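Skip to content
Home > Eating Together > Clearing Up: Your Questions

Clearing Up After Shared Lunch: Your Questions

Welcome to the clearing-up page! We get more mail about this than about the food itself, which delights us no end. Shared lunch at Bratavbridge Hall has grown from a few people with soup into a proper weekly meal, and the end of it, when the trays come back and the plates get scraped, is one of the friendliest bits of the day. Have a read before your first shift, or skip to the question you came for.

Last updated 2/24/20

Do I need to sign up to help clear?

No, just stay behind and grab an apron from the hooks by the kitchen door. If you'd like to be on the regular list, tell Estrella Bermúdez at lunch and she'll add you. Regulars get first pick of the aprons (the blue ones have pockets, so there is some competition).

I've never worked in a kitchen. Will I be any use?

Yes! If you can scrape a plate, you're in. Most of us learned by standing next to someone who had done it before, and we pair up new people for their first couple of lunches. The dishwasher is the only thing you need showing how to use, and it's a lovely old beast once you know which button sticks.

Where do the trays go when people have finished?

On the long wooden table against the wall. We ask everyone to bring back the whole tray with everything still on it, dishes, cutlery, serviettes and all. It feels a bit rude the first time, leaving your mess for somebody else, but please do it. When people try to help by stacking their bowls at their seats, we end up with leftovers squashed between them and twice the washing.

What order do I clear a tray in?

Everyone settles into their own rhythm, but this is the one we teach:

Pick off wrappers and anything else that's plain rubbish.
Take out the cutlery.
Scrape leftovers into the food scraps, then drop the napkin in after them.
Stack plates with plates and bowls with bowls.
Wipe the empty tray and add it to the pile.

Do the wrappers first, whatever else you change. They love to hide inside a scrunched napkin, and then they end up in the compost, and then Achilleas Economou has to fish them out with tongs.

So paper napkins can go in with the food scraps?

Plain white ones, yes. Ours are unprinted and uncoated, and the compost at the community garden is very happy to have them. Tear up the big wads if you have a second. Wet wipes are a different matter and go in the rubbish, along with any napkin that has been used on something you wouldn't want near a tomato plant, such as cleaning spray or shoe polish (it has happened).

What about lolly wrappers and chip packets?

Rubbish, I'm afraid. We used to save the soft plastic separately, and we'd love to again, but we haven't got a reliable place to take it at the moment. If you know of one nearby, please tell us! Chocolate foil that's clean can be balled up and kept in the jar on the windowsill. Once the ball is as big as a fist it goes in with the metal recycling.

Which leftovers can be composted?

Vegetables, fruit, bread, rice, pasta, mushrooms, nuts, tea leaves and coffee grounds are all welcome. Meat, fish and cheese go in the small lidded caddy under the sink, and that gets emptied the same day, every time. If you can't tell what something used to be, use the caddy.

Please don't rinse food down the sink. The trap under there is tiny and we have had it apart 3 times now.

Do you keep the plastic forks?

We do. They came with the hall, a whole drawer of them, and they're sturdy enough to wash and use again. Soak them in the tub with the metal cutlery, give them a rub with the soft brush and lay them flat to dry. If a tine has snapped or gone rough, the fork has done its time and can go in the bin. Once the drawer is empty we'll move over to metal completely, and the Ochoa family have already promised us their spare set.

Is there a system to the colours?

None at all, and we love it that way. Our dishes were donated over the years, so you'll see pale blues and greens alongside whatever else turned up. All that matters when stacking is size. Put the widest plates at the bottom and keep bowls to short stacks, because the light ones topple if you so much as look at them.

What does a tray look like when it comes back?

Pretty much like the one in the photo. A wrapper, a napkin, a fork and a few bits left in the bottom of a bowl. It takes less than a minute once you've got the knack.

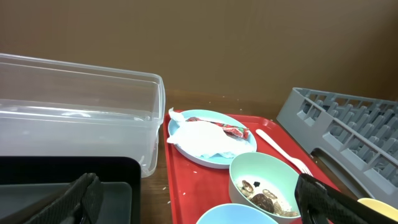
Ready for scraping: a red tray back on the wooden table, with the wrapper still on the napkin.

Are there bins we can borrow for carrying dishes?

Yes, we have clear plastic storage bins and they are brilliant for this. You can tell from across the room whether one is full, and they wipe clean in seconds. Load them no higher than the rim, and put the plates in first. If a bin feels heavy, get someone on the other side of it. We would much rather you made two trips (or four!) than hurt your back over some crockery.

How should the trays be washed?

Warm soapy water and a soft cloth does nearly everything. Get right into the corners and along the raised edges, where the gravy likes to gather. Skip the green scourers, as they scratch the plastic and then every stain after that moves in for good. For stubborn marks — beetroot, curry, that one batch of turmeric rice — spread on a paste of bicarb and water, leave it while you do something else, and wipe it off.

Stand the trays on their edges to dry. If you stack them flat while they're wet they seal themselves together, and you'll be prying them apart next time with a butter knife.

Who does the table?

Whoever is nearest with a cloth! Crumbs come first, and there are always crumbs. Sweep them into your hand or the little dustpan before any water goes near the wood, otherwise you're just making paste. After that it's a well-wrung cloth, along the grain, and then a dry tea towel. Please don't leave puddles along the back by the wall, where they sit and swell the wood.

We oil the table twice a year. The next go is in May, and it's a really satisfying morning if you'd like to come along. Wear something old.

Can kids help?

Please bring them. Small people are wonderful at sorting forks and spoons, and most of them take wrapper duty extremely seriously. We keep them away from the dishwasher and the hot tap, and anything ceramic gets carried by a grown-up. There's a step stool behind the door, and it goes back behind the door afterwards so that no one trips on it.

Can I take leftovers home?

If it's still in the serving pots, absolutely. Bring a container, or borrow one and return it next time. Food that has been on somebody's plate goes to the scraps, even if it looks untouched. We know that hurts a bit. The cure is smaller first helpings, and you are always welcome back for seconds.

I found something on a tray that isn't ours. What do I do?

Wipe it and put it on the shelf by the noticeboard. So far the shelf has looked after reading glasses, a single glove, two sets of keys and a retainer, which was claimed with great relief. Anything valuable should go to Estrella, who keeps it in the office.

What if I break something?

Tell someone, fetch the dustpan and don't worry about it for a second. Wrap the pieces in newspaper before they go in the bin. We've all done it. Achilleas once dropped an entire stack of soup bowls in front of a visiting choir.

How long does it all take?

With 3 people, we're usually done before the kettle has been boiled for the second time. With more it's faster, and there's often cake. The last job is always turning the kitchen lights off and checking the back window is latched.

I've got a question that isn't here.

Pop a note in the box by the urn, or catch any of us with an apron on. We add new answers whenever there's a quiet afternoon.

Related pages
What to bring to shared lunch
Allergies and labelling
Looking after the compost
Getting to Bratavbridge Hall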